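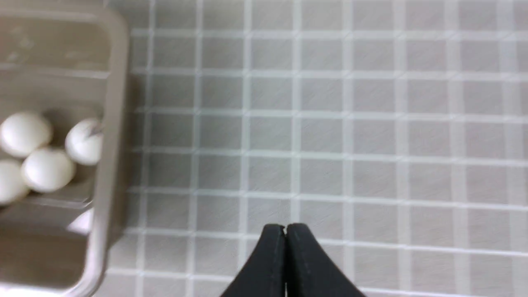 A reader wrote to me in July that teaching a robot by remote control is like eating soup with another person's arm, and that she would not pay for the pleasure again. She had used an older controller than the one I review now, but her sentence stayed in my head during all the weeks I worked with the Stanent Etis.

Print this article | E-mail this article

The Etis is a hand controller with a trigger. You hold it, you move your hand, and the arm on the table follows. When you pull the trigger, the two fingers close. The software, which is called Dallel, stores every movement together with the picture from the wrist camera, and later you can use these recordings to train the arm to do the task alone. I paid 391 pounds for the set, arm not included.

Installing took me one evening. The manual is well written, except for the page on calibration, where two steps are in the wrong order. If the arm moves left when you move right, do step six before step five.

For my tests I chose balls and a plastic container, as they are cheap and they roll away at the first mistake. Picking up a ping-pong ball from a dry surface I learned in one afternoon. The trigger is soft and has a long way, so you can close the fingers slowly and stop at the right moment. I like this very much. With my previous controller, a Naidu, the fingers were either open or shut.

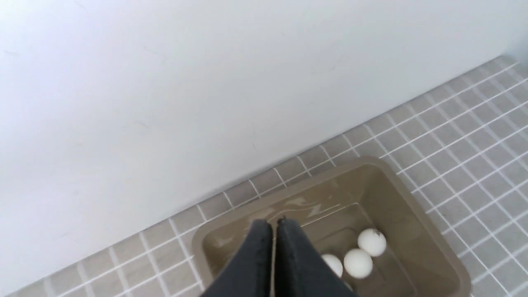 Three ping-pong balls in the basin, with water.

Water is another matter. A floating ball goes away from the fingers when you push it even a little, and you must come from above, quite straight. There I noticed the delay between my hand and the arm. It is small, but I began to wait for the arm after every movement, and my recordings became slow and nervous. An arm trained on nervous recordings will be nervous too. I deleted many of them and started again with the speed setting on "low", and that was better.

We use cookies to remember your settings and to count visits. Accept | Settings

The camera picture has one weakness. If you turn the wrist fast, it becomes soft, and small details on the objects are lost. Dallel offers no way to mark such moments automatically, so I had to look through the recordings myself.

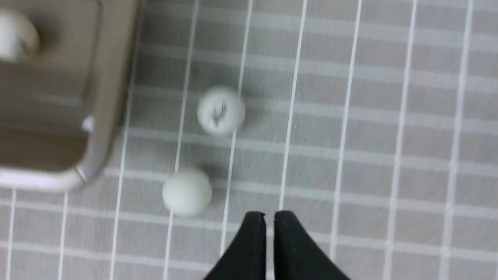 Two balls beside the container, one inside. Some blur from movement.

Storage is generous at the beginning. The free account keeps 2,000 recordings and the paid one 4,000, and you can export all of them to your own disk. The weight of the controller is well chosen, but after an hour my thumb was tired, and a left-handed person will find the side button in a bad place.

I would buy the Etis again for work on a table. For wet work I would first try to borrow one.

Good: trigger, export, clear manual (mostly)
Less good: delay, side button, no blur warning

Reader comments (3)

Anonymous: Thank you for the tip with steps five and six! I had already packed mine to send it back.

Reader from the north: Did you try guiding the arm directly by hand? For slow tasks I find it easier than any controller.

Anonymous: The side button can be moved to the trigger in the settings, under "Input". It is well hidden.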